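Section 4. Setting up Prolance for the programming project

Read section 3 first if you don't have a Bandent login yet. Nothing below works without it. If you took the intro course last term your old login is fine but the password was reset in October, so do the reset page once and come back.

What you need before you start

Your Bandent user name and password
Your group code (on the sheet from Jonatan Bråten, or ask your group partner)
Python already installed, see section 2
Room on your disk for the starter pack, 636 MB unpacked
A text editor. Any. We don't support editors, please don't email about editors

4.1 Install the client

1. Log in to the Bandent page and open Downloads. Take the Prolance client for your system. Not the one marked "staff", it will install and then refuse every group code.

2. Run the installer. Accept the default folder. If you must change it, no spaces in the path. Spaces break the test runner and the error you get says nothing about spaces.

3. When it asks for "course key" type the key from the top of your group sheet. Capital letters matter.

4. Skip the screen about plug-ins. You can add them later.

5. Open a new terminal window (a NEW one, the old one doesn't know about the install) and type

prolance check

You should get three lines, all ending in ok. If the last one ends in "no server" go to 4.5.

Note: lab machines in the Nyberg building already have the client. Start from step 5 there. Don't install a second copy in your home folder, the two copies fight over the settings file.

4.2 Get the starter pack

1. Make an empty folder for the project. One folder per group, not one per person, if you share a machine.

2. In that folder type

prolance fetch starter

3. Wait. Slow on the campus wireless. The progress bar sits at zero for a good while and then jumps, that's normal.

4. Look for these: a folder called src, a folder called tests, a file called settings.txt, a file called README. If tests is missing the download stopped early. Delete the lot and fetch again.

5. Open settings.txt and fill in the group line. Leave the rest. The seed line especially, because the graders run your simulation with their own seed and compare it to a stored run, and a changed seed line makes the compare step skip without telling you.

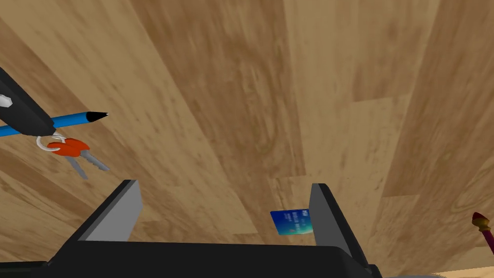
6. Save settings.txt as plain text. Some word processors add curly quotes. Curly quotes = the file won't load.

7. Type prolance check again, inside the folder this time. Now you get a fourth line with your group code in it. Wrong code, fix it in settings.txt, not in the client.

CAUTION: do not rename the src folder. Files inside it you can name how you like, except main.py, that one has to stay main.py.

4.3 First run

1. From the project folder type

prolance run

The starter code runs an empty world for a few turns and prints a table of zeros. Good, that's what it should do. You haven't written anything yet.

2. To see the picture view add the word view on the end:

prolance run view

This opens a Pumia window. Pumia draws whatever your world object gives it. If the window comes up blank and the table has numbers in it, your draw function is returning nothing. Check for a missing return. It is nearly always a missing return.

3. Close the Pumia window with the Stop button. Closing it with the corner X leaves the run going in the background and your next run will complain that port 716 is busy. If you already did it, log out and in again, or kill the old run if you know how.

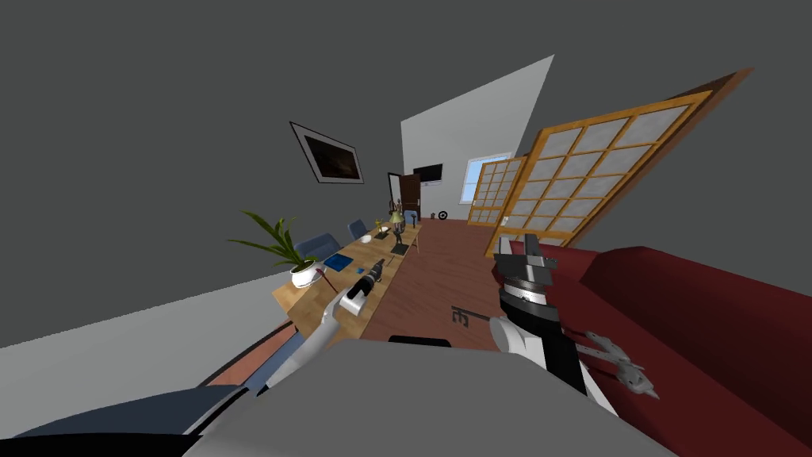 White gripper over the near corner of the wooden table, black cylindrical object just beyond it.

4. Change one thing in main.py. Number of turns is a good one. Run again, see the table get longer. Now you know your edits are being picked up and it's not reading some other copy from somewhere else on your disk, which has happend to at least one group every term.

Note: the view mode is much slower than the plain mode. Use plain for long runs. The graders never use view so don't put anything in the draw function that the simulation depends on. People do this. Agents that move inside draw will not move when graded.

4.4 Test submission

Do one of these in the first week. Doesn't count for anything, no grade, it only proves the pipe works from your end.

1. Type

prolance submit test

2. Enter your Bandent password. Nothing shows while you type. It is going in.

3. Wait for the receipt number. Write it down or copy it to a file. No receipt = not submitted, whatever the screen looked like.

4. Log in to the Bandent page, open My Group, look for the receipt in the list. Both partners should see it. If only one does, the other is in the wrong group. Mail Ylva Solheim with both user names and the group code, she moves people.

5. Click the receipt. The report shows which tests ran. The starter code passes 2 and fails the rest. If it passes more than that you sent somebody else's code. If it passes none, the server couldn't read settings.txt, see the bit on curly quotes above.

For the real thing it's the same steps, but the word is final instead of test:

prolance submit final

CAUTION: final can be used once per group. There is an "are you sure" and after that there is no undo. Agree with your partner who presses it. Test submissions are not limited, so use those till you're happy.

Test submissions are kept 14 days and then cleared. Finals are kept. Don't use the server as your backup.

4.5 If something goes wrong

"no server"
You're off the campus network. Turn on the VPN, section 2 again. If the VPN is on already, turn it off and on. Also check your clock. A laptop with the wrong time gets refused.

"course key not valid"
Typed in small letters, or last term's key. Get the current sheet.

"port busy"
Old run still alive. See 4.3 step 3.

"module not found: pumia"
You have more than one Python and the client picked the wrong one. Type prolance python and choose from the list it gives. Then prolance check.

Table prints but columns are shifted
Long agent names. Keep them short. Cosmetic, no marks lost.

Tests pass at home, fail on the server
Most often a file path with your own user name in it. Use paths relative to src. Second most often you rely on the order of a set. Sort it first. If its neither of those, send the receipt number and we'll look, but send the receipt number, not a screenshot of your terminal.

Run hangs, no output
Infinite loop in step(), probably. Ctrl+C, then look at the line number in the message.

4.6 Removing the client

1. Copy your project folder somewhere safe if it's inside the install folder (it shouldn't be).

2. Type prolance remove and say y.

3. Delete the settings file it leaves behind in your home folder. Only matters if you plan to reinstall with another course key.

Questions on the client to Jonatan Bråten, questions on groups and deadlines to Ylva Solheim. Put your group code in the subject line. Help desk in Nyberg closes at 4 pm.

Next: Section 5, Writing the world and agent classes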